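Chapter 4
How Stories Stop

Read "The Ferry at Sulero" in the Vuneck Reader before you go any further. It will take you less time than this chapter.

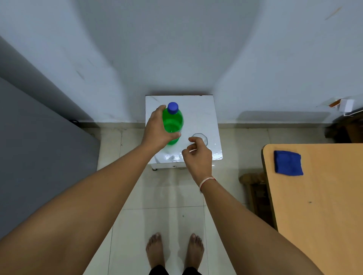
One student, having reached the last page of the ferry story, asked whether the rest of it was missing from her copy. She had checked the page numbers, she said, and they were all there, so she could only assume the author had been called to dinner.

Her complaint deserves a better answer than it usually gets. The usual answer is that the ending is "open," a word that teachers say warmly and students write down in place of a thought. An open ending can be a fine piece of work. It can also be a story that quit. Telling one from the other is a skill, and most of this chapter is given over to it.

Before you read on
Write down, in a sentence or two, what you think happens after the last line of "The Ferry at Sulero." Keep the paper. You will be asked to disagree with it later.

Words you will need
Resolution: the part of a story in which the main conflict is settled, for better or worse.
Closure: the reader's feeling that the story is finished. A story can have a resolution without giving closure, and the other way around.
Open ending: an ending that leaves at least one important question for the reader to settle.
Denouement: a French word for the untying of a knot. It covers whatever happens between the big moment and the last line. Say it however you like as long as you say it with confidence.

4.1 The question on the first page

Most short stories ask a question early. They seldom ask it out loud. In the ferry story, a woman waits on the dock at Sulero with a suitcase and a ticket, and for the first page she tells anyone who will listen that she is leaving for good. The question is plain enough: will she get on the boat?

Now look at the ending. The ferry comes in. The ramp goes down. The woman asks the deckhand what time the boat goes back, and the story is over. We never see her step aboard, and this is where my student went looking for the missing page.

But read that last line of dialogue again. A person who is leaving for good has no use for the return schedule. She may cross the water or she may stay on the dock, and either way we have learned that she didn't mean what she said on page one. The first question (will she go?) has been swapped for a second (did she ever want to?), and the second one gets an answer. It arrives in the form of a remark about timetables, so it is easy to walk right past.

This is the first test to try on any open ending. Find the question the story started with, then see whether some other question has taken its place by the end. If one has, and the ending answers it, the author knew what she was doing. If the first question is still lying there untouched and no other has turned up, you are allowed to be annoyed, and you should be annoyed in complete sentences, with page references.

4.2 Endings that won't leave

The opposite problem gets less attention. Some stories settle everything and then hang around in the doorway with their coats on. "The Sanderitz Clock," also in your reader, has its big moment when the two brothers finally speak to each other over the broken clock. After that come nearly 250 words in which the older brother thinks about time. He thinks about it passing. He thinks about it not coming back. A reader who got this far had probably noticed.

Cover those last paragraphs with your hand and read the scene again, stopping at the younger brother's question. Some of you will like the story better that way. Others will miss the slow walk home, and there is a case to be made for it – the brothers have been shouting for most of the story, and the quiet may be earned. Make whichever case you believe. "It went on too long" is a feeling. "The walk home repeats what the clock has already told us" is a claim, and a claim can be argued with.

Exercises for this section
Copy out the last sentence of each story you have read so far this term. Read them aloud, one after another, without the titles. Mark the ones that sound finished even though you can't remember what they finish.
Then write a new final paragraph for "The Ferry at Sulero" in which the woman gets on the boat. Keep it short. When you are done, decide what your paragraph has cost the story, and write that down too.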